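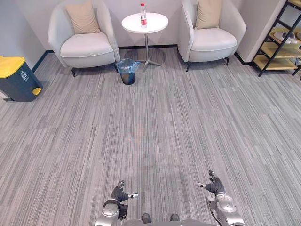 Unit 17: Sound absorption in furnished rooms

Reverberation time depends on room volume and total absorption. Soft furnishings raise absorption mainly at high frequencies; thin carpet does little for bass — treat the two bands separately.
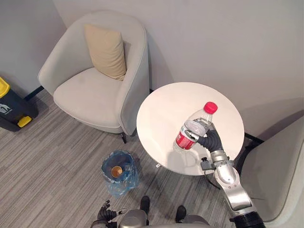
Fig. 2. Upholstered armchair and side table with a smooth, glossy top.

Hard, smooth surfaces reflect most incident energy. Enter upholstery per item, carpet per square metre.

Exercise: the Grevance reading room has a volume of 87 cubic metres. Find the absorption needed for a time of 0.5 s.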